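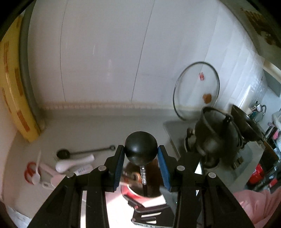

Can someone sign up for a website using your email address without ever proving it's theirs? On a lot of sites they can, at least for a while, and that gap between signing up and confirming is what I spent my summer project looking at.

I got into this in August, when I started getting welcome emails from a recipe sharing site I had never heard of. Somebody had made a profile with my address, probably by typo, and the profile was live. It had a name, a bio, everything. I hadn't clicked a thing! So for my project at Jeltbridge I decided to find out how common this is on small community sites, the kind run by one or two people on a cheap server.

What I did

I picked nine sites with open registration and made one account on each, using spare addresses I own (I didn't use anybody else's, my advisor was very clear about that). Then I left every confirmation email alone and tried to do normal stuff: fill out a profile, post a comment, send a message to my own second account. I wrote down what each site let me do before confirming.

I also built a small test forum called Zenov so I could try different signup rules without bothering real users. It has 1000 fake accounts in it, all generated by a script, and it took me way longer than it should have because I kept messing up the mail settings.

What I found

Eight of the nine let me fill out a public profile right away. Seven of them also let me post. Only one site kept the account totally hidden until I clicked the link, and that was the oldest looking one of the bunch, with a gray background and a visitor counter.

Messages were a mixed bag. A couple of sites sent them with no warning at all, and the rest either blocked them or put them in a queue - I couldn't always tell which, so I left that column out of my final table. 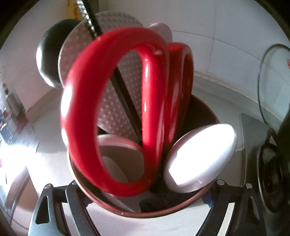

Scissors with red handles in a utensil holder.

On Zenov I tried hiding profiles until the address was confirmed, and it was a pretty small change, one extra field and one extra check on the profile page. The annoying part was old accounts. If you flip the rule on overnight, everyone who signed up before it existed disappears, so I ended up giving them a grace period.

What I'd do differently

Nine sites is not a lot. I'd also like to test what happens when the real owner of an address shows up and wants the account gone, because on the recipe site it took me three emails to get an answer. The Skencombe lab machine still has my scripts on it if anyone in next year's group wants to pick this up. Fair warning, the comments in the code are mostly me complaining about mail settings.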